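Wurska Kitchen Bench add-on - my review after one full cell set-up

Posted in: Software, Small cells

I've been putting off writing this one up because I kept finding new things in it, good and bad, and every time I thought I'd made my mind up I changed it again. But a couple of you asked after the February meet-up, so here goes.

For anyone who doesn't know us, we're a small shop that looks after bench-top cells, mostly for catering suppliers. Our current job is a plate-handling cell for Majumder, one arm on a counter that puts plates in a drying rack and takes them out again. It sounds easy! The arm is nothing special and the controller is the Sterico one we use for nearly everything. The rack is what makes it a nuisance, and it's why I ended up buying the Kitchen Bench add-on for Wurska, which lets you build the whole bench in simulation first and then carry the frames and limits across to the real thing.

I'd used plain Wurska for years for boxes and trays, where the built-in shapes are fine. Wire goods are another matter. You can't pretend a rack is a box, or the arm will happily plan round a solid lump and refuse to put anything inside it.

Installing it

Painless. The licence sits on top of your existing Wurska one and mine was running before lunch. The one snag was the units setting, which went back to metres when I imported our old cell file, so the bench turned up the size of a car park. Dilek Karabulut had the same thing on hers and fixed it by opening the file once, saving it and opening it again. No idea why that works, but it does.

There's a printed quick-start as well as the online manual. I used the printed one. It has a decent page on setting your base frame and then goes a bit vague on tool frames, so if you've never done a tool frame before I'd sit down with somebody who has.

Building the bench

You get a library of counters, walls, racks, bowls and so on, and you drop them in and pin them to a frame. I started with the counter, then the base of the arm, then the rack. The wire rack in the library has six plate dividers and a caddy hooked on the left end, close enough to the Majumder one that I only had to alter the spacing and the overall length. Editing the spacing is a single box in the side panel. Editing the length moves the feet too, which I was very pleased about, having done it by hand in other packages and ended up with racks hovering over the worktop.

Lighting comes with it and you can fiddle for hours. I did fiddle for hours. The wire throws proper shadows on the counter and you can set how soft they are, which matters to us because the vision part of the job has to tell wire from shadow, and a dark rack on a grey top is about as unfriendly as it gets. Zsófia Takács does our vision work and she was far more interested in this than in anything to do with the arm.

One thing I'd do differently: I set my caddy as part of the rack. Make it a separate object! In the real kitchen people unhook it and put it back a bit further along, and if it's fused to the rack in your file then you can't test that without breaking the whole thing apart again. I lost most of a Wednesday to it.

Setting the gripper clearances

This was where I spent the most time and where the add-on earns its money, I think. Our gripper is a Nindulia with the big square-ended fingers. Lovely grip, very sturdy, but there's a lot of finger to keep out of the way, and the caddy end of the rack is where it gets tight. The standard collision check in Wurska gives you a plain yes or no. The Kitchen Bench one gives you a running clearance for each finger, and you can jog the arm slowly and watch the number drop as you come in towards the wire.

My routine went like this. Jog in to the first slot, stop, write down the clearance, back out, do the next. Then the same again from the other side. Then I added keep-out volumes to the caddy and the front rail and ran the lot on automatic. Volkan Bozkurt says I'm old-fashioned for writing things down when the software logs them, and he's right, but I catch more mistakes with a pencil in my hand.

If your view gets crowded, drop the camera in low and close with the finger near the caddy, so you can see how the two sit against each other. I did nearly all my checking from views like this one.
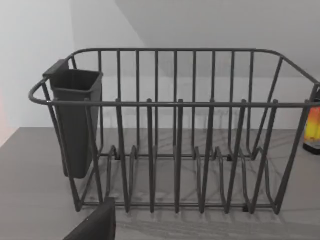
Carrying it over to the real arm

You export a frame file and a limits file, and the Sterico controller reads both. On our first go the frames came in fine and the limits didn't, with error 131 and no further explanation. The manual lists 131 as "limit table rejected", full stop. After a lot of muttering I found that one of my keep-out volumes had a space in its name. Took the space out, and in it went. I've written to Wurska support about it and had a friendly reply saying it's on the list.

After that you need to touch off on at least three real points. I used 4, one at each corner of the rack base, and I'd recommend the extra one as it shows up a counter that isn't level. Ours wasn't. I packed the arm's base plate and did the touch-off again, and the second set agreed with the simulation nicely enough that I stopped worrying.

Then the dull bit - slow runs, hand on the stop button, no plates. Then slow runs with plastic plates. Then we did 100 cycles in simulation and 100 on the bench, same program, same order of slots. The simulated ones were all clean. On the bench we had two stops, both at the caddy end, both on a day when the caddy had been hung slightly crooked. So, see my earlier point about making it a separate object.

Looking after it since

I hadn't expected to keep using the add-on once the cell was going, but I do. Every time I service the arm I open the saved bench, run the same touch-off points and compare. If a point has wandered I know to look at the base bolts or the finger mounts before I start blaming the program. When we swapped the finger pads I changed the pad thickness in the file first, re-ran the clearances, and only then got the spanners out. It made what is usually a grumpy morning quite a pleasant one.

Hacer Gündoğdu has taken over the weekly checks now and she picked it up in an afternoon, having never opened Wurska before, which says a good deal for how it's laid out. She'd like the touch-off comparison to print on one page. So would I. At the moment it runs on to a second page with a single line on it, every time.

What I don't like

The library is thin once you get past racks and bowls. There are no drawers at all, and only one tap.

Automatic clearance runs are slow on my machine. Melati Osman runs hers on a newer one and doesn't know what I'm complaining about, so bear that in mind.

Undo doesn't cover lighting changes. You find this out once.

And the simulation treats the wire as perfectly stiff. Real racks give a little when a plate goes in, so leave yourself more room than the screen says you need. I add a bit on every slot and have been glad of it.

Would I buy it again?

Yes, I would, if I had another job with wire in it. For boxes and trays stick with plain Wurska and save your money. If you're doing racks, baskets or anything else with gaps a gripper has to work between, the running clearance display is worth having all by itself, and the bench file keeps on being useful long after the set-up's done.

I'll add to this when the next version comes out, as they've promised the name-with-a-space thing will be sorted. If anyone has got the limits file to load on an older Sterico controller, please leave a comment below, because I've got one on the shelf that I'd love to put back to work.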